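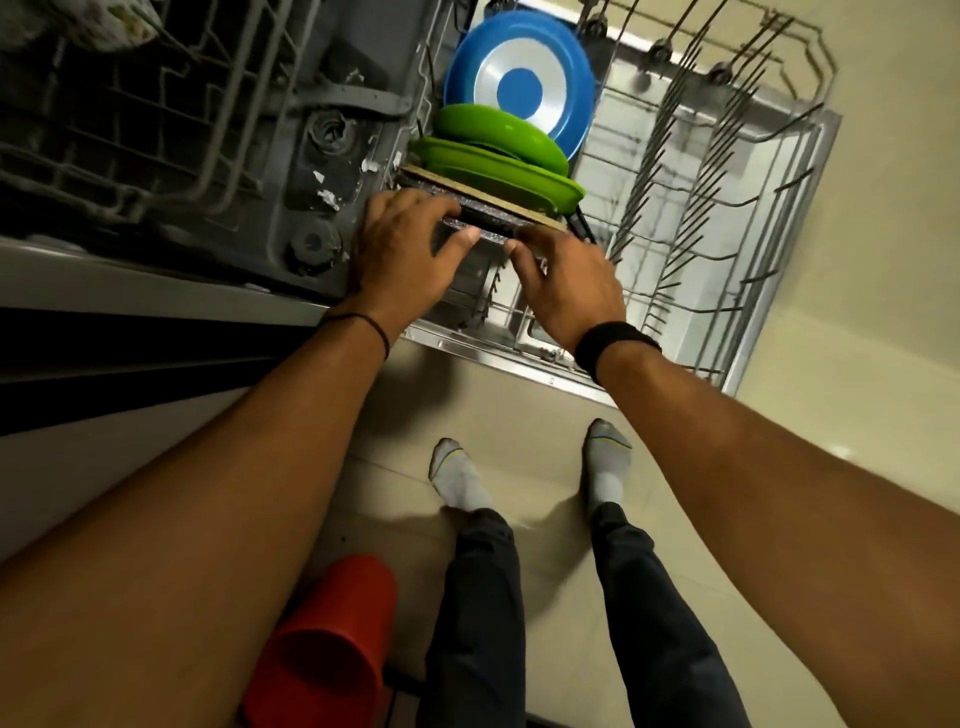
Milan Willems came for two seasons and says the work was harder on his feet than on his back, and that he would tell anyone starting to bring a second pair of shoes.

Kitchen and house assistant, Fenanach guesthouse

We are looking for one person to join the kitchen and house team at Fenanach from July. The guesthouse has a shared dining room and serves breakfast every day and dinner by booking. In a full week we put out 136 breakfasts.

The work:
Setting up and serving breakfast
Washing up, putting away, wiping down counters
Simple prep for the evening cook
Changing beds and cleaning rooms after checkout
Taking in deliveries from Costden

Shifts start at 6:30 a.m. and end at 2 p.m., with a paid meal break. You will work 80 hours over each two-week period. Overtime is rare and is paid when it happens.

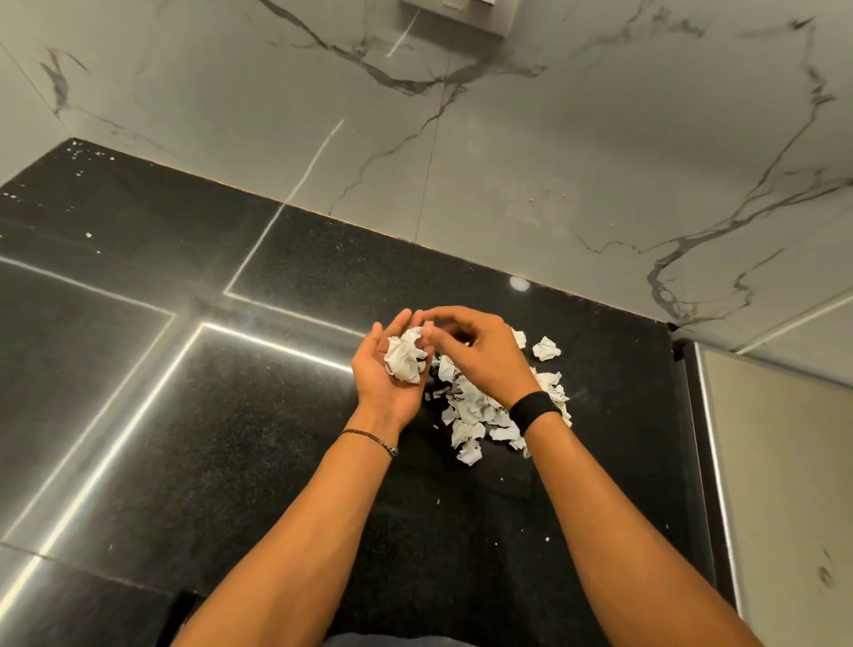 A room in the staff house is available for the season. It has its own sink and shares a bathroom with one other person. The bus to Costden stops at the end of the lane, but the first one is too late for the breakfast shift, so you will need to live in or have your own transportation.

You don't need experience in a guesthouse. We do ask for 3 months of paid work of any kind and 2 references we can call. Food safety training is done here in your first week, on paid time.

To apply, send a short letter and your start date to Rónán Mac Giolla at the Fenanach office. Please say if you want the room.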